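Keeping a Wallet Recovery Phrase Safe at Home

Write the words in pencil, in order, on plain paper. Check each one against the screen before you close the app.

Make a second copy and keep it in another building – a relative's house is fine. Don't photograph either one. 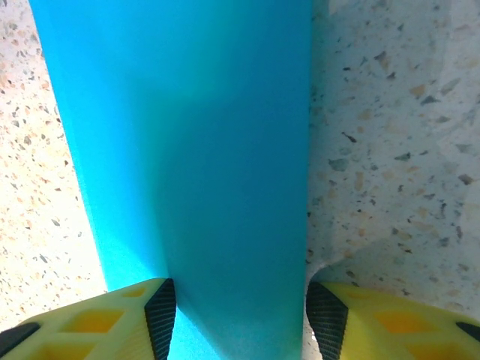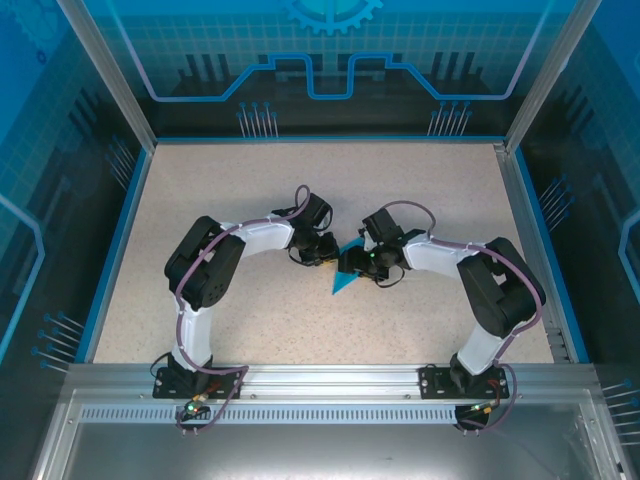
Blue surfaces at the workspace.

Kitchen drawers are a poor spot. Paper there gets damp and gets thrown out. Use a zip bag inside a document box, away from the stove.

Read both copies through every November. If a word has faded, rewrite the whole sheet and shred the old one.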